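4 议事会与学校事务的交叉：对两个镇级案例的分析

4.1 案例选取

前文已经说明，本文关心的是小型自治镇的议事会在学校事务上能说多少话，以及这些话在什么条件下会变成预算上的决定。本节转入案例。我们选取Harine和Isora两镇，理由有二。一是两镇人口规模接近，都只设一个学区，学区边界与镇界重合，议事会与校董会面对的是同一批纳税人。二是两镇在制度安排上有一处关键差别：Harine的学校预算须先送议事会审阅，再由校董会表决；Isora则由校董会直接表决，议事会只在预算被选民否决之后才介入。

材料包括两镇公开的会议记录、校董会的预算说明，以及我们对现任和前任成员所做的22次半结构式访谈。会议记录共74份，其中Harine的记录较为完整，Isora有一段时间只留下决议文本，讨论过程没有记载，这一部分我们主要依靠访谈补足。凡访谈与记录不一致之处，以记录为准，并在文中注明。

4.2 Harine：审阅程序的实际作用

按照Harine的镇规，议事会对学校预算只有“审阅并提出意见”的权力，意见不具约束力。从文字上看，这项权力很弱。但会议记录显示，校董会在多数年份都按照议事会的意见作了调整，调整的项目集中在校舍维修、校车和课后活动三类，教学人员编制则很少变动。

受访的前议员Gaétan Desjardins认为，校董会之所以让步，主要是顾及债券。学区的校舍债券要由镇议事会共同署名，议事会若在审阅阶段被驳了面子，到署名阶段就可能拖延。他说：“没有人在会上把这两件事放在一起讲，可是大家都知道下一个议题是什么。”校董会方面的Ginette Lapointe不完全同意这种说法。在她看来，校董会接受意见的项目大多本来就留有余地，预算初稿在编制时已经把议事会可能提出的削减算了进去。她举的例子是校车合同：初稿按全部线路列支，定稿时合并了两条线路，而合并方案在初稿送审之前就已经拟好。

两种解释并不冲突。如果校董会预期议事会会削减，初稿自然偏高；初稿偏高，议事会又更有理由削减。我们在记录中看到的调整幅度，因此不能直接当作议事会影响力的度量。较为可靠的观察点是那些初稿中没有、经议事会提出后才加入的项目。此类项目在记录中共有16项，多数与校舍的共用有关，例如体育馆晚间向居民开放、图书室在假期由镇里承担照明费用等。这些项目金额不大，却反复出现，说明议事会更愿意在学校设施对居民的用处上发言。

另一点值得注意的是会议的时间安排。Harine的审阅会议固定在傍晚举行，到会居民以学生家长为主。十一月的那次会议讨论关闭镇北小学的提议，发言登记表写满后又加了一页。议事会当场没有形成意见，只决定推迟审阅。校董会随后撤回了提议。撤回的原因在校董会的决议中写作“入学人数预测有待更新”，而受访者几乎都提到了到会人数。

4.3 Isora：否决之后的介入

Isora的情形不同。在我们考察的时段内，选民两次否决学校预算，议事会因此两次取得了确定学校税额的权力。法律要求议事会与校董会先行协商，协商不成再由议事会单独决定。两次协商的结果差别很大。

第一次否决之后，双方各派代表组成小组，逐项讨论。Abhishek Singhal当时是校董会的代表，据他回忆，讨论的大部分时间花在行政开支上，最后削减的也主要是行政开支。议事会的代表事先没有提出总额目标，小组得出的数字原样写进了决议。

第二次否决之后，议事会在协商开始以前就公布了一个总额目标，并在镇报上说明了理由。校董会认为这违背了协商的本意，只出席了一次会议，此后改以书面答复。议事会最终单独作出决定，税额与其最初公布的目标相同。Francine MacLeod在这一时期担任议事会主席，她承认提前公布目标使协商失去了空间，但认为选民有权知道议事会的打算。校董会的几位受访者则把这次经历视为后来关系紧张的起点，其中有人提到，此后两个机构的联席会议停开，直到换届才恢复。

就结果而言，第二次削减的幅度并不明显大于第一次。差别在于削减落在哪里。议事会单独决定时，只能确定总额，具体项目仍由校董会安排，而校董会把削减集中在居民最容易察觉的项目上，包括低年级的课后班和中学的校车补贴。几位家长代表在随后的会议上把责任归给议事会。Binta Akinola当时是家长会的联络人，她提到，许多家长并不清楚总额和项目分属两个机构决定，意见信也常常寄错地方。

4.4 比较

把两镇放在一起看，正式权力的大小与实际影响之间没有简单的对应关系。Harine的议事会没有约束力，却能稳定地影响若干类项目；Isora的议事会在特定情形下可以决定总额，但对总额之内如何分配几乎无从过问。我们倾向于认为，起作用的是介入的时点。介入发生在校董会表决之前，双方都还没有公开的立场需要维护，调整的代价较小。介入发生在选民否决之后，任何一方的让步都会被看作认输。

这一判断有若干限制。首先，Harine的债券署名安排在同类镇中并不常见，若没有这一安排，审阅意见是否还有同样的分量，本文的材料不能回答。其次，Isora只有两次否决，且两次之间议事会的人员变动较大，个人因素与制度因素难以分开。再次，两镇的学区都与镇界重合，结论不宜推广到由多个镇共同组成的学区。在Paiva等跨镇学区中，任何一个镇的议事会都只代表部分纳税人，协商的格局会复杂得多。

访谈资料的编码由两名作者分别完成，有分歧的段落经讨论后确定。编码使用Pledex软件，类目表见附录。会议记录中涉及人事的闭门部分没有公开，我们也没有向受访者询问这一部分的内容。
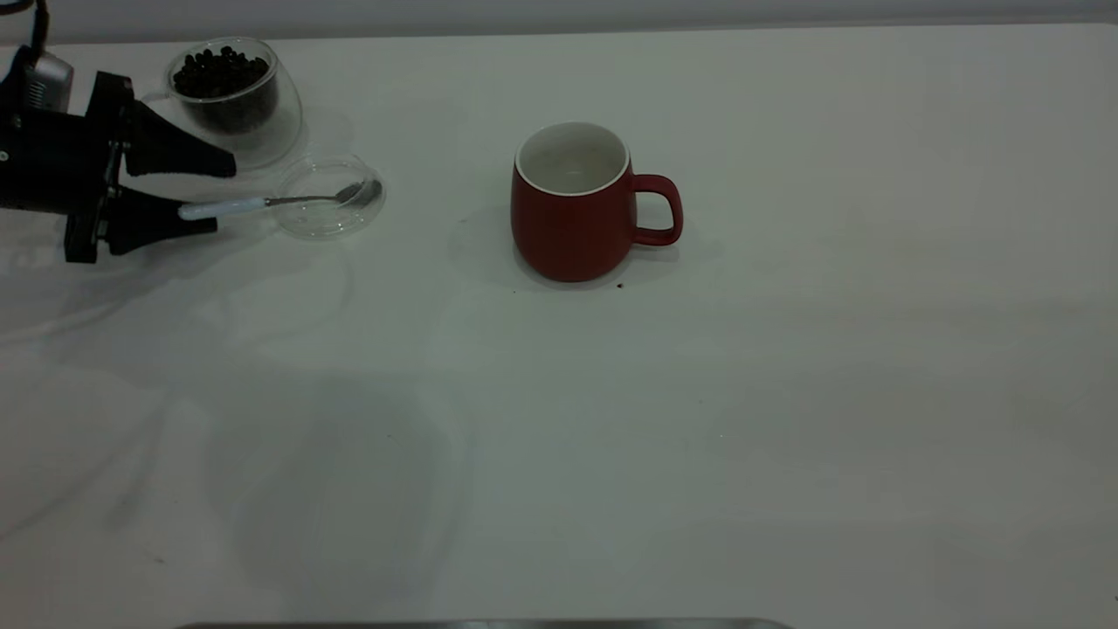
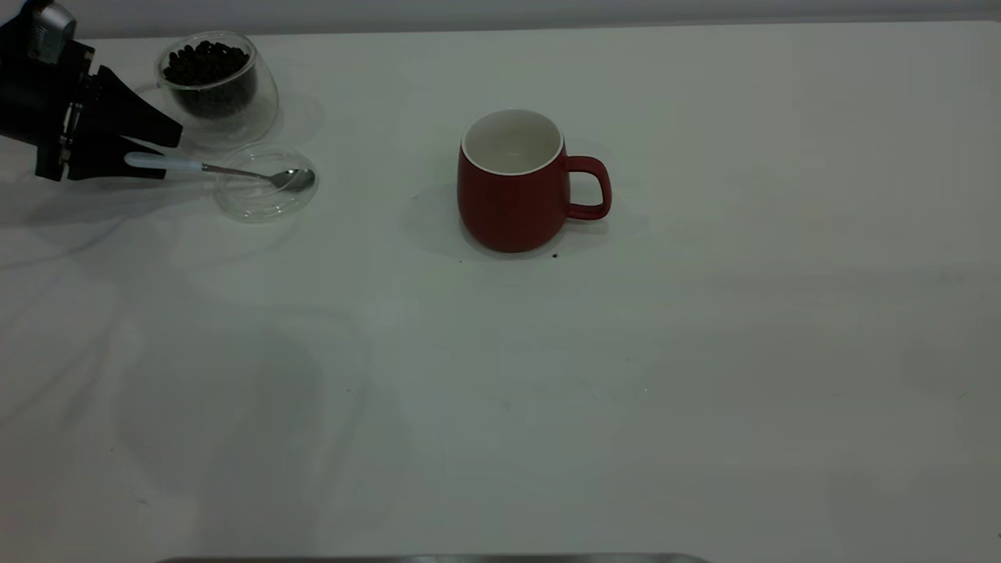
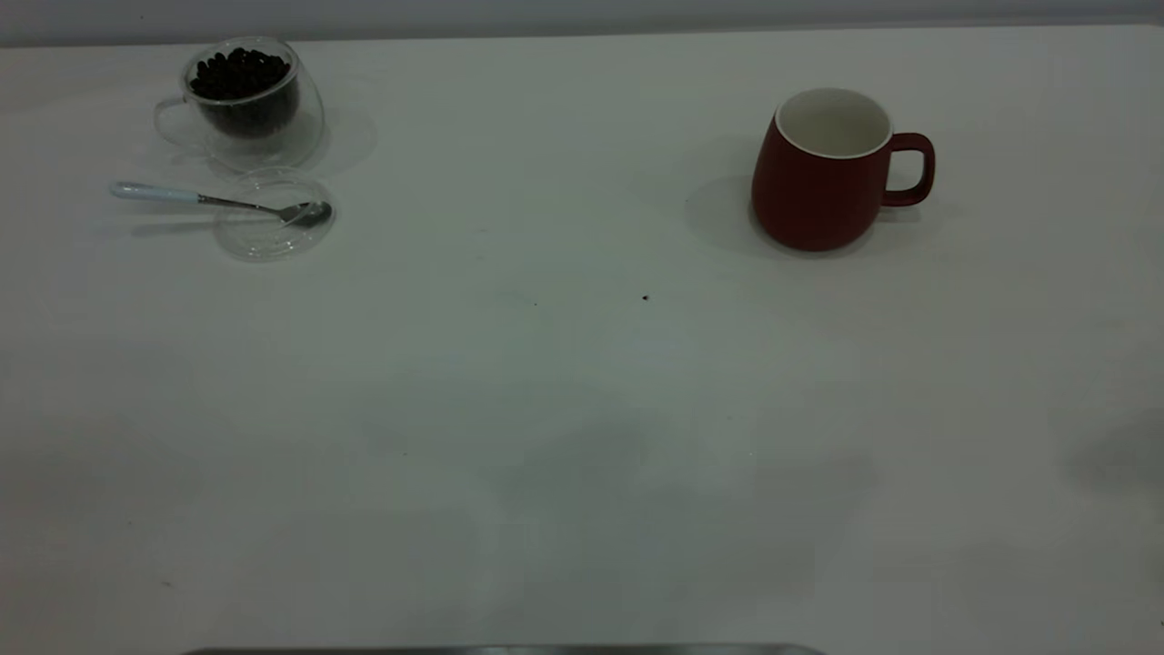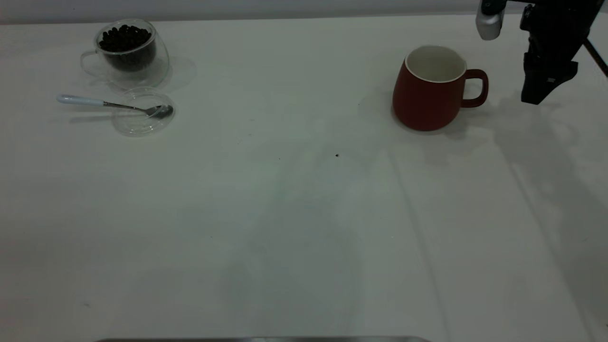 图2 白色桌面上的金属勺（第一、二幅）与盛有深色咖啡豆的双层玻璃杯（第三、四幅）。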